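Geltlow ward boundary review, a thread. The draft scheme was published this morning and the consultation runs until the end of November. I have read the report and both technical annexes so these are notes on the method, mostly.

1/ The borough keeps 23 wards. The number of seats does not change either. What changes is the electorate figure used to divide them up, and where the lines fall in the east.

2/ The current boundaries were drawn before the Pliltunon estate was built. Pliltunon now sits in two wards, with the line running down the middle of the spine road. One side votes in Delik ward, the other in Geltlow East.

3/ The draft puts the whole estate into Delik. That takes Delik well over the average electorate, so the report moves the streets south of the railway out of it and into Geltlow East.

4/ Those streets have one road crossing to the rest of Geltlow East, and it floods. The report describes this as "adequate internal access". I would like to see what it was tested against.

5/ Forecasts. The review uses a forecast electorate, which is normal practice. The forecast assumes 80 per cent of homes with planning permission will be occupied by the next election. In the last review the same assumption was 60 per cent.

6/ No reason is given for the change. Annex 2 has the figure in a table footnote and nowhere else.

7/ It matters because nearly all the unbuilt permissions are in Delik. Run the sums with the old assumption and Delik comes back inside tolerance. The streets south of the railway could then stay where they are.

8/ Registration is a separate problem. The base count is taken from the register, so wards with a lot of short lets come out smaller than they are. Geltlow Central is the obvious case. The report notes this and makes no adjustment – which is correct under the rules, but people should know it when they compare wards.

9/ Polling districts are not part of this. Those get reviewed by the council afterwards. If your worry is the walk to the polling station, save it for that.

10/ Names. Katayama ward keeps its name although it loses Katayama Road to the ward next door. Small point. I expect it will get more responses than the forecast will.
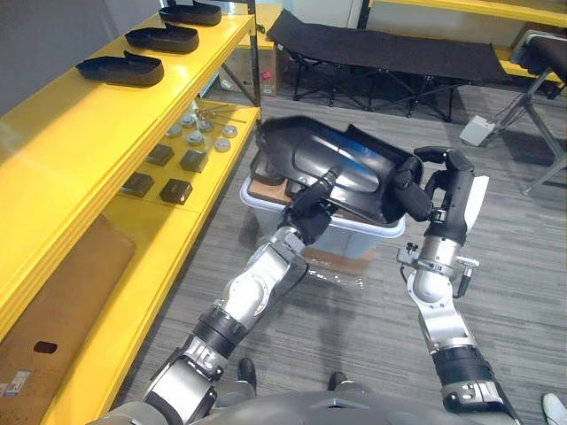
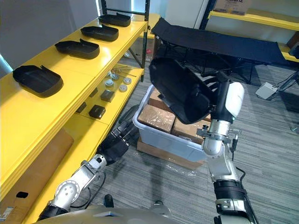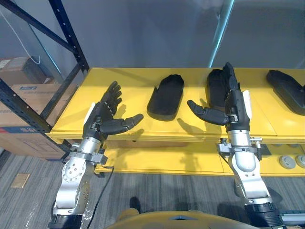

11/ How to respond. Say which line you object to, where you would put it, and what that does to the electorate on both sides. A response that moves 2 streets and balances the numbers carries more weight than a long letter saying the whole thing is wrong.

12/ The polling district spreadsheet is on the review page under "supporting data". Use the forecast column for totals. The current column is there for reference and does not count towards the tolerance test.

13/ I will put up my own version of the Delik line once I have checked the street totals against the register.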